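Reading time: 2 minutes

How I look after a robot's hand

Hi! My job is looking after one robot arm at a workshop in Otville. We call it Witari, and it does kitchen jobs. It can't tell me when something feels wrong (I wish it could!), so I have to check it over myself.

I start with the power off. Always, always off. Then I look at the gripper, the part that works like your finger and thumb. It has two big black fingers that squeeze together. I wipe them with a soft cloth, check for cracks, and give each one a gentle wiggle. If a finger wobbles, I tighten its screws. Every 400 hours of work I take both fingers off and clean behind them, where the crumbs like to hide.
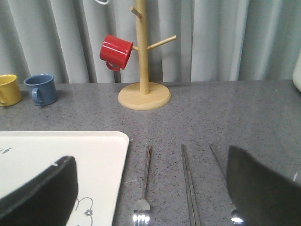

Next I clean the little camera on Witari's wrist. It's the robot's eye, and one greasy smudge can make everything look foggy, a bit like wearing your glasses after eating hot chips. I turn the power back on, stand behind the yellow line and look at the picture on my screen. Can I see both fingers, one in each bottom corner? Good! Is the red mug on the wooden mug tree a nice bright colour? Then I look for something skinny, and metal chopsticks are perfect for that. If their edges look fuzzy I go back and wipe the lens again.

After that comes my favourite bit, the squeeze test. I put a sponge 60 millimetres wide between the fingers and tell them to close, very slowly. They should stop when they touch it and hold on gently. If they squash it flat, I lower the squeezing power and try again.

Last of all I write everything in my notebook. In May I wrote "left finger squeaky", and a tiny dab of grease fixed it. The next big clean is due at 800 hours, so I've put a sticky note on the cupboard door to remind me.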